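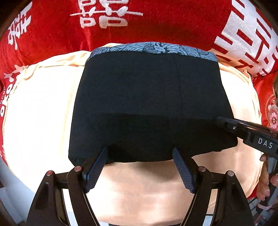
Hand-held grippers at work on a folded black garment, cream cushion underneath.

About Us

Welcome, and thanks for stopping by! We're the Dutby Robotics Club, an after-school club for students who like building things, taking them apart and arguing (in a friendly way) over why they behaved differently at home than they did on the bench. If you've landed on this page because your son or daughter came home talking about grippers and wouldn't stop over dinner, you're in the right place, and you have our sympathies.

How we got going

The club began one May with a handful of Year 9 students, two borrowed soldering irons and a science storeroom that had to be emptied of old overhead projectors before anyone could sit down. Floarea Chiriac, who teaches maths and digital technologies at the school, had run a lunchtime coding group for a few years and kept hearing the same request from her regulars, which was that they'd like the code to move something, please. So she put up a notice, baked a slice, and the storeroom filled up faster than she'd planned for.

We now have 116 members across all year levels, which still makes us a bit giddy when we say it aloud. We've moved out of the storeroom and into the old textiles room at the back of the arts block, and we've kept the long cutting tables because they are honestly the best robotics benches you could ask for. The pincushions stayed as well. There's a row of them on the windowsill and new members are usually told which one is the oldest.

What we do

Most of our year is organised around projects, and each one belongs to a small crew of students from mixed year levels. The Fedum crew builds line-following vehicles for the regional challenge and is responsible for most of the tape on our floor. Fuentealba is our greenhouse project, a watering and shading system that the agriculture students have been very patient with. And then there's Testis, our soft goods project, which is the one we get the most questions about, so we'll give it a little more room.

Testis is all about cloth. A box is a fairly polite object for a robot to pick up, as it stays the same shape while you think about it. Clothing sags, bunches, slides off whatever it's resting on and hides its own edges, and the students who took this on wanted to know how a machine might learn to cope with that. They started with hand-held grippers, so a person does the moving and a camera on the tool records what the fingers are doing up close. The recordings are sorted and labelled, and later on they become the examples a robot arm can learn from.

It's fiddly work, and the crew has become very particular about it. They'll debate where a hem should be pinched, how far apart the two grippers ought to be, and whether a waistband counts as an edge for labelling purposes (it does, after a long meeting). The finger pads get a lot of attention too. A crosshatched pad and a smooth one don't treat thin fabric the same way, and there's a whole shoebox of trial pads in the cupboard with students' initials on the backs.

Much of the practice is done with ordinary household things — undies and shorts, tea towels, socks, pillowslips, whatever's clean and in the drawer — on ordinary household surfaces. A cushion gives way when you press on it and a desk doesn't, and a patterned bedspread in the background is a much busier thing for a computer to look at than a bare benchtop. The crew is keen on variety, so colours, textures and lighting change all the time, and nobody is required to iron anything.

So far the library holds 3,706 labelled clips. Every one has been watched through by a student, usually with a biscuit in hand, and the dull ones have been watched just as carefully as the good ones. On 19 Nov 2019 the crew presented the project at our end-of-year showcase, with a table where families could try the grippers for themselves. Grandparents were particularly good at it, and one grandfather folded a face washer so neatly that he was asked to come back and do it again for the camera.

Who can join

Anyone enrolled at the school, from Year 7 up. You don't need to know how to code, you don't need your own laptop, and you certainly don't need to be top of the class in maths. Some of our strongest members came to us through art, woodwork, drama or the netball team, and we're very glad they did. New students spend their first few sessions wandering between crews, helping out wherever there's a spare stool, and then settle on whichever project has caught their fancy. Changing your mind halfway through the term is perfectly all right.

Membership is $50 for the year and covers parts, safety glasses and the club T-shirt. If that's a stretch for your family at the moment, have a quiet word with Ms Chiriac or with the front office and it'll be sorted out without any fuss.

Mentors and visitors

We're lucky to have more than 20 parents and former students who come in to lend a hand, some every session and some when there's a competition coming up and the mood gets a bit frantic. If you can solder, sew, drive a trailer, explain a spreadsheet or cut up oranges, we'd love to meet you. Visitors are welcome as well. Please sign in at the front office first, follow the path past the bike shed, and listen for the noise.

Getting in touch

The front office can pass on a message, or you can catch Ms Chiriac in the arts block after the last bell. Old clothes in good clean condition are always gratefully received for Testis, especially anything stretchy, and can be left in the tub beside the door.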